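Hi Hậu Mạc,

Quick catch-up on the parts bench for March, and it was a good month! The grant money for sorting supplies is nearly all spent (receipts are in the Zireck folder) and the big mixed drawer from the Buvlow donation is finally empty. We got through it in 18 evenings, which is longer than I promised you, sorry, but there were a LOT of tiny screws in there.

The divided trays were my favorite purchase. Solenoids go in one side, the round red boards go in the other, and I can grab either without digging. I've started putting handwritten number labels on the solenoids too, so they can be matched to the list.

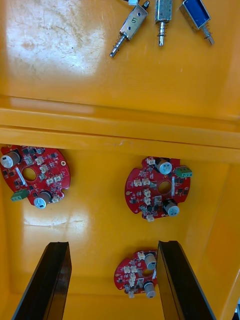
Still to do: the connectors, the motors, and one more go at the inventory sheet, where Jonis and I somehow used two different names for the same part. I'd also like four more trays if there's room in the budget. The ones we have scratch up pretty easily, but they do the job and I'd happily buy them again.

Vũ opens back up for the spring build at 6 p.m. as usual, so come by and poke through the shelves if you get the chance!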